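How many simulated grasps are worth anything for a five-fingered hand?

Posted in Manipulation & Data Collection
Asked by Gritlow, Jun 18, 2025

I have inherited a set of 1,411 simulated demonstrations for a robotic hand picking things up off a table, and I'm being told it is plenty. I have my doubts and would like to hear from people who have trained on this sort of thing and then had to make it work on a bench.

The task is dull enough. There's a steel saucepan on a white table, the hand starts open beside it, and the policy is meant to get hold of it and lift. The demos were made by someone with a glove driving the hand inside the simulator, 399 of them, and the rest were produced by taking those and shifting the pan and replaying the motion. Anything where the pan ended up off the table was kept as a success.

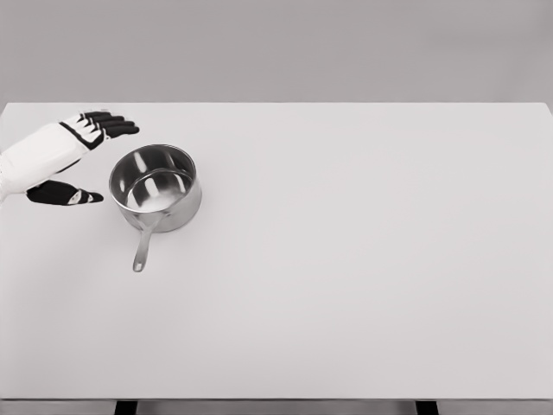 My trouble is with the word success. In a fair number of the clips I have watched, the fingers go partly into the wall of the pan and the solver lets it go. In others the pan comes up at an angle no real hand would hold for a second. The training loss looks lovely, of course. It would.

The previous owner of the project says the policy scores 85 per cent in simulation and that I should stop fussing and make more. Making more is cheap, I grant him that. But if the replayed ones are all the same few grasps moved a bit to the left, I can't see what another batch buys me.

So: do I throw out the replayed ones, filter them, or collect again from scratch? And has anyone had a shiny metal object survive the move from rendered pictures to a real camera? We train from pictures plus joint angles, no depth.

12 replies hidden, showing the most useful

Brellton
Member since March

Just generate more. We went up to 600 per object and it got better every time. Randomise the lighting and the table colour and you'll be fine. Sim is basically solved for this kind of thing.

Mazurek
Regular contributor

I'd want to know what "got better" means in the answer before mine. Better in the simulator is the one result you can nearly always have if you keep feeding it.

Don't throw everything out yet. Start with the glove demos and leave the replays alone for now. Go through the contact logs and drop every clip where a finger goes deeper into the pan than your contact settings ought to allow. If you haven't logged contacts, re-run the joint commands from the saved start state and log them this time. Expect to lose a lot. I lost more than 600 from a set I had been told was clean, and the person who told me so had never opened one.

Then look at what is left by type of grasp. For a saucepan there aren't many sensible ones: the handle, the rim with the thumb on the other side, perhaps round the body if it's small enough for the hand. If your operator always went for the body because that was easiest with the glove, shifting the pan won't teach the hand about the handle. You need the pan turned as well as moved, and a fair share of starts where the hand is badly placed and has to correct itself. Glove operators hate doing those, so they are usually missing.

About the replays. Shifting the pan and replaying is all right for small shifts if the wrist path is moved with it and the result is checked again with the physics on. It is no good if someone simply edited the positions and kept the old label. Ask which it was. I would not take "it should have been checked" as an answer.

Change your success test too. Off the table is too weak. I use lifted, held still for two seconds, then given a small shove, and still held. My own number fell a long way when I brought that in, and it was much closer to what the bench gave me afterwards.

As for shiny metal, I have not seen it carry over well from pictures alone. The reflections in a render come from whatever you put in the scene, and if you put in nothing but a grey wall, the pan reflects nothing much. A real pan reflects the lamp, the ceiling, the hand and the person standing there. Varying the table colour does very little for that. Put varied surroundings into the render, so the metal has something to pick up, and mix in real clips even if you can only manage a few dozen.

Ilik

Agree with most of that, though I'm less gloomy about replays. Ours helped, but only after we capped them at three for each original. Past that the policy got very sure of itself and no better.

One thing to check that hasn't come up: the friction value. Ours had been set high by somebody wanting tidy demos, and the hand could lift a pan with what amounted to two fingertips and good intentions. We put it back to something near steel against rubber and a third of our "successes" slid out. Also check the mass of the pan. Mine weighed less than an egg.

Gritlow
Original poster

Thanks. Friction was at the top of its range, so that is one mystery cleared up. The replays were edited positions with the old label left on, as Mazurek feared. I've set them aside and am re-running the glove ones with contacts logged. No idea yet how many will be left. I'll post the held-and-shoved figure when I have it, and the bench figure beside it, whichever way it comes out.

Brellton

Would still make more.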